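Vevik Blocks & Trays
Home | Shop | Workshop | Jobs | Contact

Come put things together with us (part-time bench assembler, Pretberg workshop)

Hi! I'm Mi-kyung Son, and I run the assembly bench at Vevik, which means I'm the person you'd be sitting across from if you got this job. I asked if I could write the ad myself this time. The last one was written by a recruiting firm and it used the word "dynamic" six times, and then I had to spend the first ten minutes of every interview explaining what the work was.

So, the work. We make practice sets — trays, upright blocks, little loose parts — that training centers and college labs use for placing and fitting exercises. A customer opens the box, sets the tray on its base, stands the blocks up at the ends, and then people practice putting small things where they belong. Somebody has to build those sets, check them, fix the ones that don't sit right and pack them up so they get where they're going in one piece. That somebody is me, Harish Mishra, and (I hope) you.

Most of the parts are white plastic. I mention this because everybody who visits says something about it, and because you will get very good at telling one white thing from another. There are long base frames and shallow trays with a raised rim. There are tall blocks that get a square black-and-white marker on the front, and the marker has to be straight. I'm fussy about that. You'll be fussy about it too after a couple of weeks, and you'll start noticing crooked stickers on fruit.

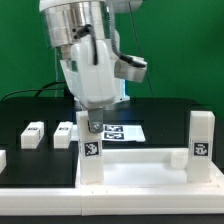 THE BENCH

The tray goes on the base with a tall block standing at either end, markers facing front. The short round piece over against the inner wall of the tray, by the right-hand block, is one of the loose parts, and those are the ones I'd like you to respect. They're small and a bit see-through and they roll. We keep them in lidded tubs for that reason, and the tubs get closed every time, even if you're only turning around to grab the tape.

A regular shift goes something like this. You come in, put your bag in the cubbies and check the board to see what's going out. Harish will have pulled the parts for the first few sets and put them on the left side of your bench. You build, you check against the card, you move the finished set to the right. When the shelf fills up we both stop building and pack. I usually put music on for packing (we take turns picking, and I won't apologize for mine).

The check card is two sides of one sheet. It asks whether the tray sits flat, whether the seam on the base frame is closed up, whether the blocks match each other for height, whether the markers are clean and the right way up. If something's off, you write it down and put the set on the gray cart. You don't have to figure out whose fault it was. I would much rather have a full gray cart than a customer in a bad mood.

Last June we sent out 794 sets, our biggest month so far, and we've just signed up to supply Cetivden, so this fall is going to be busy. The first order from them is 1,548 sets spread over the season. That's why we're hiring! Harish and I looked at that number for a while and then went and asked for another pair of hands.

WHAT YOU'D BE DOING

- Building tray sets by hand, sitting or standing, whichever you like
- Putting markers on blocks and peeling them off again when they go on crooked
- Going through the check card on every set
- Packing, labeling and stacking boxes
- Counting loose parts back into the tubs at the end of the shift
- Sweeping your own bench (I sweep mine, I promise)

WHO I'M LOOKING FOR

You don't need to have done this before. Harish came to us from a bakery and he has the steadiest hands in the building. If you like jigsaw puzzles, model kits, sewing, cake decorating, fixing your own bike, any of that, tell me about it when you write, because I'll want to hear about it more than I'll want to see a list of software.

You do need to be able to see small parts well, with or without glasses, and to be okay doing the same thing carefully for a good stretch of time. Some people find that restful and some people want to climb the walls by lunch. Both are fine ways to be, but only one of them will enjoy working here. You should be comfortable lifting a packed box from bench height to a cart. If lifting is a problem for you but the rest sounds good, write to me anyway and we'll see how we can split up the jobs.

We speak English at the bench, mostly, and the check card is in English. It's plain stuff. If you can follow a recipe you can follow the card.

HOURS AND PAY

There are two openings, one morning and one afternoon. Each is part-time to start, and you can tell me which one you'd want or say you don't mind. Pay is hourly and goes up after your trial period. I'll give you the rate in my first reply so you're not coming all the way out here to find out. Training is paid from the first minute, and so is the half-day tryout.

About that tryout — it's pretty relaxed. You come in, I show you how a set goes together, and you build a few at your own speed while I work next to you. I'm not timing you. I want to see if you put the lids back on the tubs, and you'll want to see if you can stand my music.

GETTING HERE

We're in the old Marciniak building in Pretberg, ground floor, around the back. The front door has our name on it but it's locked, so please don't stand there ringing like the last three people did. Walk down the side past the bike rack and look for the green door. There's parking behind the building and the bus stops out front.

There's a kitchen with a decent microwave and a not very decent coffee maker. Closed shoes, please, and tie long hair back. We have aprons if you want one.

HOW TO APPLY

Send us a note through the Contact page with "Bench" in the subject. A few lines is plenty. Tell me your name, which shift you'd like, when you could start, and something you've made or fixed with your hands. A resume is welcome if you have one handy, but please don't write one just for this. I read everything myself and I'll answer you either way, though it may take me a few days when we've got a shipment going out.

If you have a question first, ask it! You can also call the workshop and ask for Mi-kyung. If Harish picks up, he knows just as much as I do about the job, and he's better on the phone.

Last updated: September 9, 2022

More from the workshop
Packing a tray set so nothing rattles
Afternoon driver wanted, Pretberg
Replacement markers and how to order them
How Harish sorts the loose parts
Holiday closing dates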